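Home | Products | Service | News | Careers | Contact

PRESS RELEASE

Meltley hotels will rent room-cleaning robots from Kulluvon before any purchase decision

The hotel group Meltley and the robot supplier Kulluvon have signed an agreement for the stepwise introduction of two-armed service robots in guest rooms. The first robots start in March at the Rweyemamu house, which has 200 rooms. They are rented by the month, and Meltley is free to return them, to keep renting them or to buy them when the first period ends.

The agreement is the result of a long planning work between the two companies. Meltley had first asked for a purchase price only. During the talks both sides found that the price of the machine was the easy part of the budget. More difficult were the costs that come with it: the training of the staff, the spare grippers, the charging places on each floor and the hours in which a robot stands still.

"We have bought equipment before which was very good and which we used very little," said Urmila Vashisht, head of purchasing at Meltley. "This time I wanted to see the work first and sign the large order later. Kulluvon accepted this, and I think it was not so easy for them."

In the first period the robots will do a short list of tasks. They empty the trash bins, pick up packaging and other waste left in the room, and collect used towels from the floor. Making the beds and cleaning the bathrooms stay with the housekeeping staff. Meltley has confirmed that no position at Rweyemamu will be cut during the rental period.
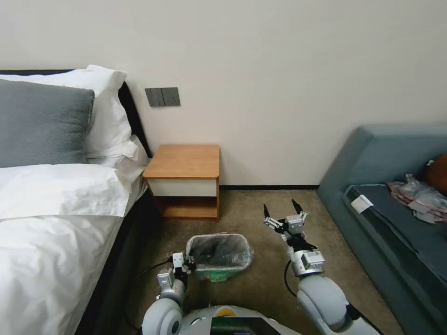 The rent is 3000 dollars per robot and month. It includes software updates, remote help during the working hours and one service visit. Gripper fingers are counted as wearing parts and are paid separately - a point which Meltley asked to have written clearly in the contract, so that the house manager can plan for it. If Meltley decides to buy, a part of the rent already paid will be taken off from the purchase price.

Kulluvon recommends that hotels make their own room survey before they ask for an offer. The width between bed and sofa, the type of carpet and the shape of the trash bins all have influence on how long a robot needs for one room. A house with the same furniture in every room is easier to plan than a house where each floor was renovated in a different year. For Meltley the survey was made together with the planning office Premance, which looked at 2131 rooms in all houses of the group and sorted them into 10 room types.

"The survey costs some days, but it can save a wrong order," said Trinh Dương, project manager at Kulluvon. "Some customers ask us for one robot for each floor. After the survey they often ask for fewer, and they put the rest of the money into training. We are fine with this."

Meltley will decide on further houses after the rental period at Rweyemamu. The budget for the coming year has a reserved line for this, but no number of robots has been fixed yet.

Hotels and property managers who are interested in the survey form can get it from Kulluvon without cost. The form is also suitable for houses that do not plan a robot at the moment and only want to know the condition of their rooms.

Contact: Kulluvon Press Office | © Kulluvon. All rights reserved. | Back to top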